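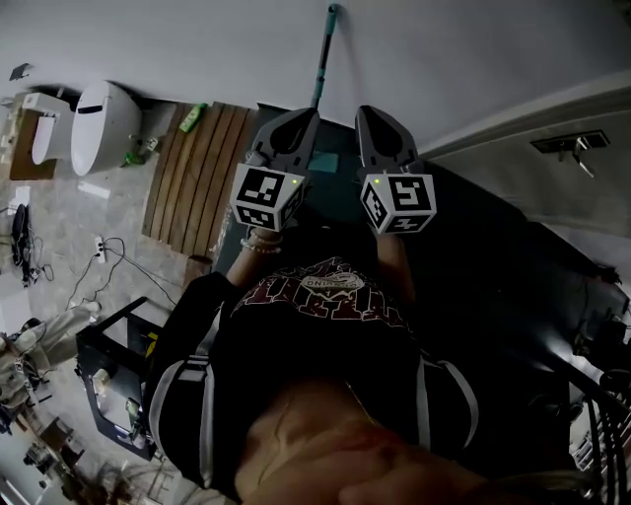

Our class had been reading for most of the term about how machines learn household chores, and I will admit that before the open day at Pruren I pictured it all happening on a computer, with somebody typing. I was wrong about that, and I was glad to be, since it makes a much better report. At the Vunik practice area a good part of the work is done by people, with their own two arms, at floor level in a mocked-up bathroom corner. There is a white toilet against a plain wall, a slatted wooden mat set down at an angle, a green bottle lying on its side and a mop leaning nearby, and the person doing the task wears a harness over an ordinary T-shirt and reaches in with a gripper in front. The jaws are dark gray and hollowed at the tips, and each one carries a white cube with a blocky black-and-white pattern on it. Those patterns are how the cameras work out where the jaws are at any moment. I had seen the same kind of square on a poster at school and thought it was a code you were supposed to scan with your phone!

The visit took place on 7/13/21 and was open to students from Plindolwood and to anyone else who had signed up ahead of time. My group had 8 students in it, plus our teacher, and we were on the early tour, which I would recommend to anybody going next year (the later group had a long wait at the door and missed most of the introduction).

What we were shown

The introduction was short. Our guide explained that a full session at Vunik lasts 60 minutes, with breaks, and is made up of many small tasks repeated over and over. Each try is saved separately. By the end of the week before our visit they had saved 558 tries at bathroom tasks alone, and the guide told us that plenty of those would be thrown out later for one reason or another, a dropped object or a jaw that wandered out of view. I asked whether it bothered people to have their work thrown out, and the guide laughed and said you stop minding after the first day.

Then we got to stand back and watch the demonstration. I had expected it to be loud, for some reason, and it was very quiet. The people doing it hardly spoke. What struck me most was how slowly they moved. At home if I pick something up off the bathroom floor I just grab it, and I couldn't tell you afterward which finger touched it first. With a gripper you have to decide on all of that. You come in low, you line the jaws up with the narrow side of the thing, you close, you wait a moment, and only then do you lift.

My turn

After the demonstration each of us had six tries with a spare gripper at a side table, picking up small blocks and putting them into a tray. I dropped the first one, and the second one too, and then I got the hang of it. The gripper was lighter than I expected, but my wrist was sore by the end, and I kept wanting to twist my whole shoulder around when a small turn of the hand would have done. One of my classmates was a natural at it and got every block in the tray, and we have all been hearing about it ever since.

We also talked about the fingers themselves. There isn't only one kind. Some are broad and rounded and some are small and come to a point, and the guide said that choosing the right one for a job takes up more of their time than visitors would guess. A pointed finger can get under the edge of something flat, though it does a poor job of holding anything round.
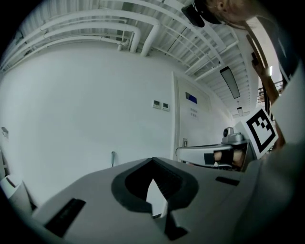

Prieto, reading my first draft, wrote in the margin that I had made the grippers sound like the whole story, and asked what happens to all those tries once the people go home. It was a fair question, and I had to go back to my notes for it. As I understood the guide, the recordings are checked one at a time, the bad ones are taken out, and the rest are used to train a program that will later move a robot's arm through the same kinds of motions. We did not see that part. It is done in another building, and the guide said there might be a second open day in January where visitors could watch the program being tested. I have already put my name down.

What I would do differently

I would write down more while I was standing there. I came home with two pages of notes, and half of one page is about lunch. I also wish I had asked how they decide which chores come first, since picking things up off a bathroom floor is not where I would have started (I would have started with dishes, and so would my mother). Still, I learned more in one morning than I did from the three articles I read to prepare for it, and I want to thank everyone at Vunik for being so patient with our questions, including the ones we asked twice.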